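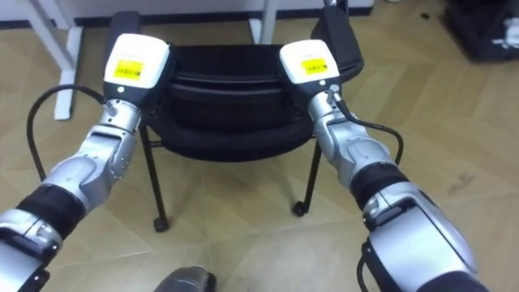
The chairs went first. That was how the work was ordered on the sheet, and the sheet had come with the robot, so on the first Thursday in November I stood by the wall with my coffee and watched a thing do the part of my job I liked least.

I had been setting up training rooms for Momitz for eleven years. People booked a room, and before they came in I made it ready, and after they left I made it ready again. Chairs straight, desks at the right height, lights checked, lost pens in the jar. There were 29 rooms across the two buildings. Four of us did it. Then two of us did it, and then the company leased a robot from Flirneo, and a trainer came out for a morning to show us where the stop button was.

She was young and polite and had a cold. She told us we weren't being replaced. She told us that we were now room leads.

"What does a room lead do?" I asked.

"You supervise the setup," she said. "You sign off."

The other room lead was a woman who had started a year after me. We had shared a cart for most of that time. She looked at the robot and then at me and said, "I've never supervised anything but a teenager."

"Then you're ahead of me," I said.

The robot took hold of a chair by the top of the back, one hand on each side, and pushed. I push a chair with my hip. I hadn't known that until I saw it done another way. When I went home that night I moved one of our kitchen chairs with two hands, the way the robot did, and it felt like I was walking an old man to the bathroom.

The sign-off was on a tablet. The program was called Ene, and it showed me a plan of each room with the furniture drawn in. When the robot finished with a chair, the drawing of the chair turned green. If I agreed, I pressed the green chair. If I didn't agree, I pressed and held, and a box came up asking me for a reason. There were 3 reasons to choose from: Position, Angle, Other.

For the first two weeks I agreed with nearly everything. The robot was slow but it was close enough, and a chair that is a little crooked is no great matter, as the first person to sit in it will make it more crooked. But I began to see things that I had been doing all those years without having a word for them. I turned the chair nearest the door out a bit, so whoever came in late could sit down without dragging it. If a group had someone with a bad back, I gave them the chair with the good lever. In the room over the loading dock I kept people off the window side in the mornings, when the trucks came.

None of that was on the sheet. I started to press and hold.
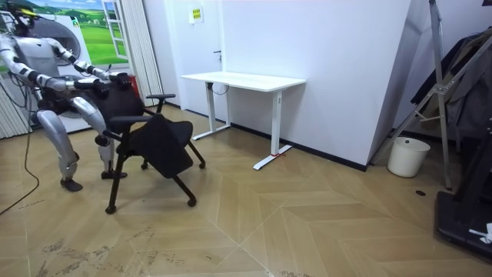 "You've got 90 exceptions this month," my manager said. He had it on his screen. "The other building has four."

"The other building doesn't have me," I said.

"What's Other?"

"Pardon?"

"You keep putting Other. It wants to know what Other is."

I explained about the chair by the door. He listened. He was a decent man and he had come up through the mailroom, so he knew what it was to have a job that looked like nothing from the outside. He wrote down "door chair" on a pad. Then I told him about the trucks, and he wrote down "trucks."

"How many of these do you have?" he asked.

I said I didn't know. I said I only knew them when I was in the room.

He asked me to make a list. I took it home and sat at the kitchen table with my husband's yellow pad, and I got as far as the second page before I stopped. I wasn't out of things to write. I was thinking about what would happen to the list. Someone at Flirneo would put it into the program, and the robot would turn the chair by the door, and the chair would go green, and I would press it. After a while there would be no exceptions in my building either.

I called the other room lead. It was late and she was watching something with the sound up.

"Would you give it to them?" I asked.

She turned the sound down. "Do they pay you for it?"

"No."

"Would you want the next girl to know it?"

"There isn't going to be a next girl."

She didn't say anything for a bit. Then she said, "My knees don't hurt. I keep meaning to tell you. I did 429 chairs last week, it says so on the tablet, and my knees don't hurt."

Mine didn't either. I hadn't wanted to be the one to say it.

In the morning I went in early. The company's cleaning crew, the Mokell people, were just leaving, and the floor had that lemon smell. The robot was already on its second room. I stood in the doorway and watched it bring a chair to the desk. It took its time. It set the chair square, and it stayed square, and on the tablet the drawing went green.

I had the pages folded in my jacket. I left them there. I walked over and turned the chair out from the desk, with my hip, and then I pressed and held and waited for the box to come up.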